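PRESS RELEASE

Forura Heritage Walks Opens Second Season on the Old River Road to Woldemariam

NITUNPORT, September. Forura Heritage Walks, a small travel company of Nitunport, announces the opening of its second season of guided visits to the shrine town of Woldemariam and to the river villages on the way. The first group will leave Nitunport from the old bus stand at 6:30 in the morning. Bookings are open now at the Forura office and by telephone.

Woldemariam lies 80 kilometers upstream of Nitunport, on the left bank of the river Drirkska. Visitors know it mostly for the tomb and garden on the hill, where people come to pray all the year and in great number after the rice harvest. Less known is the old town below the hill. It has a covered market, a row of merchants' houses with carved balconies, and a stepped landing place where the boats from the coast were unloading their salt and cloth in former times.

According to the local tradition, the first shrine was built in the year 792 by a salt merchant who was saved from a flood. The stone which carries this date is kept in the inner court and can be seen by visitors of every religion. The present building is much younger, and historians of the district do not all agree about the age of the stone. The guides of Forura tell both stories and leave the visitor to choose.

"In our first season many guests told us that they had passed through Woldemariam ten times and never got down from the bus," said Tahira Jatoi, director of Forura Heritage Walks. "They were going to the hill, they were taking tea, and they were going home. We want to give them one more reason to stay until the evening. The light on the landing steps at five o'clock is worth the journey alone."

The new program has 4 routes. The Shrine Route is the shortest and is suitable for elderly persons, as the climb to the hill is made by small van. The Market Route goes on foot through the old town and includes lunch in a merchant's house. The River Route follows the bank by boat for the last part of the way, if the level of the water permits it. The Long Route joins all of them and takes two days, with one night in the pilgrims' rest house, which was repaired last winter and now has clean rooms for families.

Each group is limited to 21 guests. This limit was requested by the shrine office, and the company is happy to respect it. Larger parties, such as schools and clubs, can be divided into two groups with a guide for each.

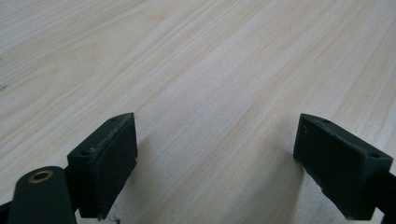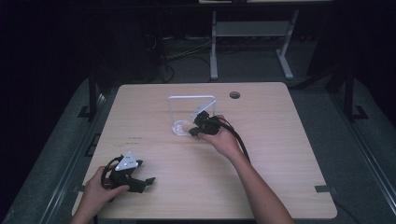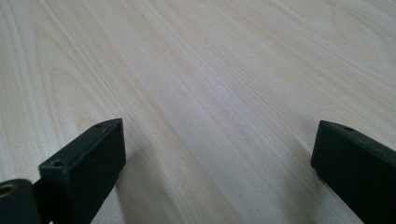
The guides were selected from residents of Woldemariam and the nearby villages. They followed a training of six weeks under Naveed Khattak, a retired teacher of history who has written about the salt trade on the Drirkska. The training covered the history of the town, first aid, and the manners expected inside the shrine. Guided visits are offered in English and in two local languages. Other languages can be arranged if the request is made ten days before.

"I was born behind the covered market and I thought I knew every door," said Nighat Talpur, one of the new guides. "Then Mr. Khattak showed us the marks which the boatmen cut in the wall at the landing place, each family with its own mark. My grandfather's was there. Now I show it to every group, and I am afraid I talk too long about it."

The company has also made an agreement with the shopkeepers of the covered market. Guests of the Market Route will receive a simple printed card with the names of the workshops where they can watch the work without any duty to buy. The brass workers, the quilt makers and the two families who still prepare rose water in copper vessels are taking part. Photography is permitted in most workshops, but guests are asked to request permission first.

"The visitors bring life to the market in the slow months," said Asif Usmani, who speaks for the shopkeepers. "Before, the season for us was only three weeks after the harvest. Last year we had customers in February also. We ask only that people come with small money, for we are always short of change."

PRACTICAL INFORMATION

Departure: old bus stand, Nitunport, 6:30 a.m. Guests should be present 15 minutes earlier.

Return: the one-day routes arrive again in Nitunport before 8 p.m.

Clothing: shoulders and knees must be covered inside the shrine, for men and women equally. Shoes are left at the lower gate, where they are kept without charge. Thick socks are useful, as the stones of the court become hot after noon.

Food: lunch is included on all routes. Vegetarian meals are prepared on request.

Season: the walks continue from September until the end of March. There are no boats in the first weeks if the river is still high, and in this case the River Route is made by road at a lower price.

Access: the Shrine Route can be made with a wheelchair up to the outer court. The inner court has seven steps and there is no ramp at present.

Children under six years travel free when they sit with a parent.

ABOUT FORURA HERITAGE WALKS

Forura Heritage Walks was founded in Nitunport by Tahira Jatoi and Danish Lodhi, who worked before in a hotel of the same town. The company organizes guided visits to places of history and pilgrimage along the river Drirkska. A part of the price of every ticket is given to the shrine office for the care of the garden and the water channels.

PRESS CONTACT

Danish Lodhi, Forura Heritage Walks, Nitunport. Journalists who wish to join a walk are welcome and are kindly asked to write one week in advance, and to mention which route they prefer.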